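Keeping the car tidy on the school and shop run

I do love a clean car, and the good news is that you don't need a whole Sunday for it! Most of mine gets done in little bursts, with a kit that lives in an old shoebox behind the passenger seat: two microfibre cloths, a soft paintbrush, a roll of small bin bags and a spray bottle of water with a dash of white vinegar.

The paintbrush is the star. Run it along the air vents and round the gear stick and the dust simply lifts out (my neighbour Suryani Kwok put me on to this in February and I've been brushing ever since).
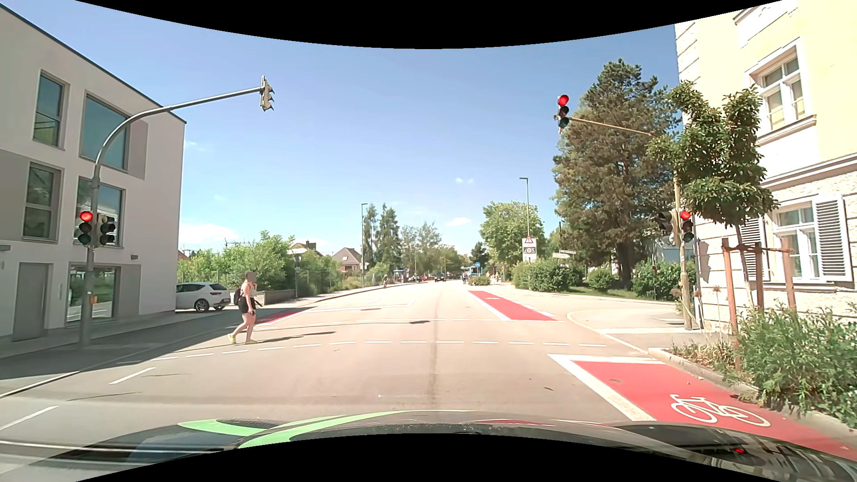 Windscreens are where a bit of effort really shows. Clean the inside with up-and-down strokes and the outside with side-to-side ones, then any smear left over tells you which side it's on. Brilliant! Do it in the shade so the spray doesn't dry before you've wiped. With a clear blue sky and somebody walking over the crossing ahead, you'll want glass without a greasy film on it. Finish with a dry cloth, right into the corners.

For crumbs in the seat seams, use the narrow vacuum nozzle with an old sock over the end, held on by an elastic band. You can rescue coins and earrings that way too. Mats come out and get a good bash against the wall before they're vacuumed, and muddy ones are much easier once they've dried.

Empty the bin bag every time you fill up with petrol.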